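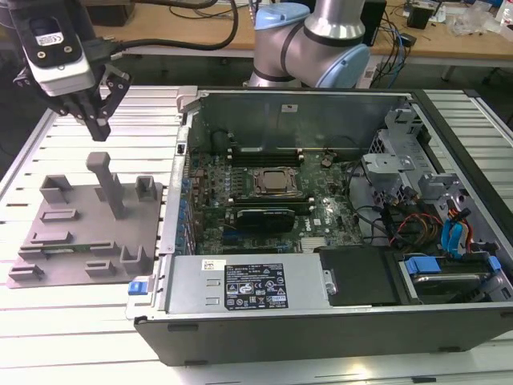 Fixture (workholding)

A fixture is a device that holds a part in a known position while work is done on it. Fixtures are found in machine shops, furniture factories, repair benches and school workshops, and they range from a block of wood with a notch cut in it to heavy cast frames. They are close relatives of jigs, and the two words are often mixed up. Strictly speaking, a jig also guides the tool, as a drill jig guides a drill bit, while a fixture only holds the part.

Locating and clamping

Every fixture has two jobs. Locating puts the part in the right place, and clamping keeps it there. A loose solid object can slide in three directions and turn in three more, and the classic answer is the wonderfully simple 3-2-1 rule: three points under the part, two along one side and one at the end. With those six points touched, the part has one resting place, and a clamp pushes it home.

Too many locators can cause trouble. A part pressed against four fixed points on its base may rock, much like a chair on an uneven floor. Designers often use one round pin and one flattened pin in a pair of holes, a lovely old trick that allows for small differences in hole spacing.

Materials

Steel is the usual choice for long runs, with hardened pins where wear is greatest. Aluminum is lighter and easy to cut. Wood is still common in furniture making, and printed plastic has made short-run fixtures far quicker to try out. The Otow workshop in McKinnon, which makes hinge parts, uses plastic nests for batches of up to 1,000 pieces and steel ones for anything over 3,000.

Modular fixtures

Modular sets use a base plate with a regular grid of holes or slots, plus blocks, stops and clamps that can be moved around. The Prano set has 27 pieces and fits in a drawer — a remarkable range of setups can be built from it.

See also: Jig (tool), Vise, Clamp, Gauge block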